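Notes 7: Where the planner thinks things are

Last time we ended with a planner that could reach any pose on the table and had no opinion about what was there. Today it gets opinions, and we spend the hour cleaning up after them.

The task is the basket task from the Calloway lab sheet. State is a list of objects, each with a pose, a parent (table, basket, left hand, right hand) and a time stamp. Everyone forgets the time stamp. Please put it in before you write anything else.

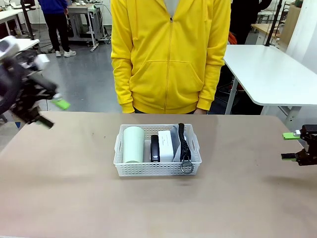
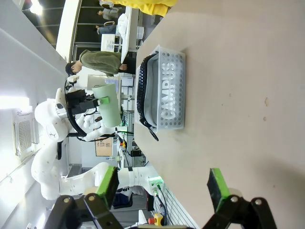
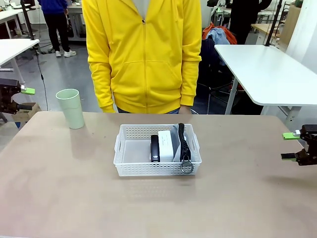
Xiomara Mbeki
Lecturer, Robot Software

Compare the first and third. The pale green cylinder is in the basket in one and on the table in the other. To us that's one object with a new parent. To a detector with no tracker behind it, it's two objects, and your planner will cheerfully try to pick up both.

The wrist view, in the middle, has a different problem. The gray pouch is easy enough to find, but the black zipper pull hangs over the edge of the basket. Fit a box around everything labeled "pouch" and the box now includes some air and a bit of basket wall. The grasp planner takes the center of that box and believes in it. Segment the fabric, leave the pull out, and keep the pull as an obstacle for the other arm.

The holes in the basket walls deserve their own paragraph. Depth comes back from the wall, or from whatever is behind the hole, or as an average of the two, a surface that exists only in your point cloud. For collision checks, replace the basket with a solid model. You lose the holes. You weren't going to put a finger through one on purpose.

Fusing the views: transform to the table frame first, then match, then merge. Last year Tornent was handed in with the first two swapped, and it ran for 600 cycles before Harriet Mercado noticed it was matching everything to itself.

For the exercise, log every parent change along with the view that triggered it. My own log has 1,941 entries, of which 122 are the stapler changing its mind. Yours should do better.

Due 6th May. Questions about the Werex build go to Latrice Nakamura, who wrote it and has stopped denying it.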